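Health fund backs clinic program for diabetes and high blood pressure

The Moodley Fund will pay for a chronic disease program in the Sikholm district, where public clinics have until now been set up mainly to treat infections and deliver babies.

Precious Venter, who heads the fund's health work, announced the grant at a public forum in October. It covers six clinics over two years and will pay for nurse training, blood pressure monitors, glucose testing supplies and a shared patient register.

Venter told the forum that the district had done well on vaccination and on malaria, and that people were living longer as a result. Many were now reaching middle age with diabetes or high blood pressure that had never been picked up.

"A woman comes in with her grandchild, the child gets a full check and she goes home without anyone putting a cuff on her arm," Venter said. "She's already in the building. We should be seeing her too."

Under the program, every adult aged 45 or over who visits one of the clinics will be offered a blood pressure reading, whatever the reason for the visit. Those with a high result will be asked back for a second reading before any treatment is started. Glucose testing will be offered to people with symptoms or a family history of diabetes.

The clinics expect to enrol 1,000 patients in the first year. Each will be given a paper card listing their medicines and next appointment, and the same details will go into the register so that a patient who moves between clinics does not have to start again.
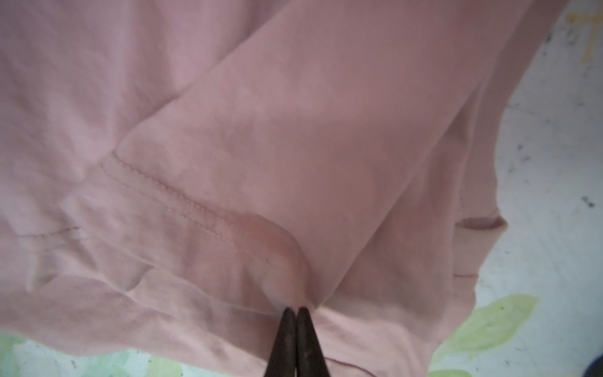
Medicine supply is likely to be the harder part. Gert Visser, a public health physician who advised on the design, said earlier efforts in the neighbouring Prastetti district had found plenty of people who needed treatment but had run short of tablets within months. Patients who had walked a long way for a refill were sent home with nothing, and a good number stopped coming.

Visser said the Sikholm clinics would start with a short list of older, low-cost medicines and would hold a reserve at the district store. Nurses will be allowed to renew prescriptions for stable patients without a doctor's signature, a change the district health office approved earlier in the year.

"If you screen people and can't treat them, you've used up their trust," he said. "I'd sooner enrol fewer and keep the shelves full."

Several people in the audience asked what would happen when the grant ran out. Venter said the district had agreed to take over nurse salaries in the second year, while the fund would keep paying for medicines until the end of the program. She acknowledged that no agreement was in place on medicine costs after that.

Another speaker from the floor asked why tobacco and salt were not mentioned in the plan. Visser replied that both were matters for national regulation and sat outside what a clinic grant could do, though nurses would be trained to talk to patients about smoking and diet.

The training course will be held in Jevov, at the regional nursing college, with the first group of nurses due to begin once the clinic rosters have been settled. Monitors will be delivered to the clinics before the nurses return.

The fund plans to publish enrolment and follow-up figures at the end of each year, including the number of patients who drop out of care. An outside review of the register is planned for the close of the program.

4 shares | 2 comments

Contact us | Copyright Global Health Desk. All rights reserved. | Back to top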